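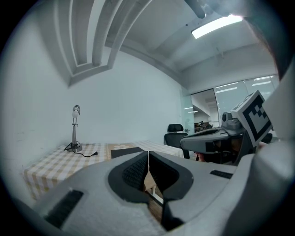
A pair of hand-held grippers in use near a table with a desk lamp.

Mamesard hand-held grippers: trial sets on offer

Mansour has opened bookings for the Mamesard, its hand-held gripper set for recording manipulation tasks. Labs and small companies can borrow a set before they decide to buy. The trial runs 35 days and the charge is $177, which comes off the price if you keep the equipment.

A trial set has two grippers, a charger, spare fingertip pads and a carrying case. You also get two hours of phone support. The software is a download and runs on an ordinary laptop. It saves the video from each gripper along with the jaw opening, and you can trim a recording before you export it.

Stella Shirima at the Clemville office had a set on loan in January and used it for simple tabletop jobs, mostly picking things up and moving them to a marked spot. Her notes say that setup took most of a morning, and the greater part of that went on calibration. After that, new people could start recording with very little help. She found the grip comfortable for short sessions but wanted a break after longer ones. The trigger is stiff at first.

Her main complaint was the manual. The section on calibration refers to a menu that has been renamed in the current software, and the page on changing the pads leaves out a step. Mansour says a corrected version is being prepared. She also asked for a longer charging cable.

Sets ship from the Udmont warehouse. Return postage is included for addresses in the country, but damage to the pads is charged separately. To reserve a set, fill in the loan form on the equipment page and give the name of the person who will sign for it. Requests for the next round close on 26th January.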